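Kitting after the cell

I have been at Plurier long enough to remember when kitting was a table, a stool and a person. We build small repair and assembly kits: a case with compartments, and in each compartment a fixed number of fasteners. The catalog has 459 kit codes. Most of them differ by one or two screws, and that is where the mistakes used to come from.

The two-arm cell went onto our floor in March. The floor calls it Durno, after the name on the work order. I was asked to write the procedures for it, so my view is from the paperwork side. Others here have spent more hours standing next to it.

What the job was before: you took a tray, read the card, picked the parts, closed the lid, initialed the card. A trained person did 100 cases in a shift on the easy codes and fewer on the ones with M2 hardware. Na-rae Ham was the fastest on the small stuff and had sore thumbs to go with it.

What the job is now is harder to write down. One operator sets out the work, starts the routine, and deals with whatever the routine does not deal with. Chandrasekhar Bhat kept a log of interventions for his own use and the log became the official form, with his abbreviations still in it. "LP" means loose part. "LD" means lid. New people ask me what they stand for and I have had to add a key on the back.

The pay grade question took longer than the installation. Kitting was grade 4. Setup was grade 5. Operators at the cell do both, sometimes within the same ten minutes, and the first draft from management left them at 4 with a note about "reviewing duties." Zoia Sirko went through the draft line by line and sent it back with the setup tasks underlined. They are at grade 5 now. Two people who preferred the stool moved to packing, where the grade did not change.

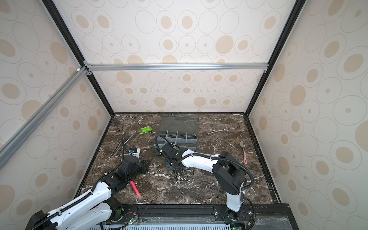
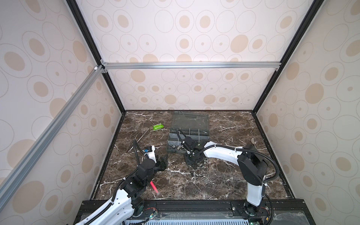

Training is the part I got wrong in the first version of the procedure. I wrote six pages on the screen menus and one paragraph on the work surface. Tae-yang Choo pointed out that operators learn the menus in a morning and go on having questions about the surface for weeks. With small dark screws on dark brown marble, as we have at the case, a person leaning in from the side can miss one easily. The procedure now has a surface check before each start and again after each stop, and it says to do it from the front and then from one side.

The other change is in who talks to whom. At the tables people corrected each other across the room. At the cell there is one operator, and the next nearest person is in packing with ear protection on. Young-sook Pyo asked for a ten-minute overlap between shifts so that the handover could be spoken as well as written. It was approved for a trial and nobody has ended the trial.

Revision 6 of the procedure goes out next week. It adds the overlap, the key to the abbreviations, and a line on who may change a kit card - the setup operator, with a second signature.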